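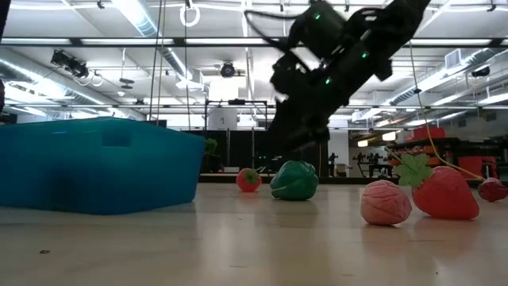
About Us

Stondport is a small robotics research company. We study how robot arms learn to pick things up and put them where they belong, and how well that learning carries over when the robot, the table or the objects change.

The company was started by engineers who had worked on packing and sorting lines. On those lines a robot does one job, and a change of product can mean weeks of setup. We wanted to know how much of that setup could be replaced by showing the robot the task.

What we work on

Our main project is called Vustetti. It is a method for training one control policy on demonstrations from different robots. A person guides an arm through a task while cameras and joint sensors record it. The recordings from all the robots then go into one training set. Each recording is cut into short segments, and the segments are labeled by what the hand is doing: reaching, closing, lifting, moving or letting go. The policy learns from the segments and is told only which robot it is running on.

Much of the work uses toy fruit and vegetables. They come in many sizes and shapes, they are cheap to replace, and a strawberry and a cabbage need different grasps.

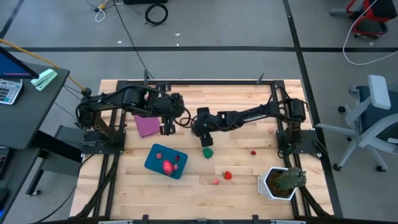
Two-arm bench with tray and toy produce.

What we have found

The current training set holds 1,796 demonstrations. In our last full test we ran 734 trials with objects the policy had not been trained on. Adding recordings from a second type of robot helped most with reaching and lifting. It helped very little with letting go, where small differences between hands matter more. Objects placed close together are still the most common cause of a failed grasp, and we are now collecting more examples of that kind.

We publish the test procedure along with the results, including the failed trials. The object list and the starting layouts are part of it, so other labs can repeat the test on their own equipment.

Who we are

We have 23 people in engineering, data and operations. Grosmont, our software group, maintains the recording and labeling tools. Naseri is our evaluation program. It is run separately from training, and its object sets are not shared with the training staff until a test is finished.

Working with us

We take on 3 outside projects a year, usually with companies that handle mixed goods. Proposals for the coming year are read in February.

Contact | Careers | © 2021 Stondport | Back to top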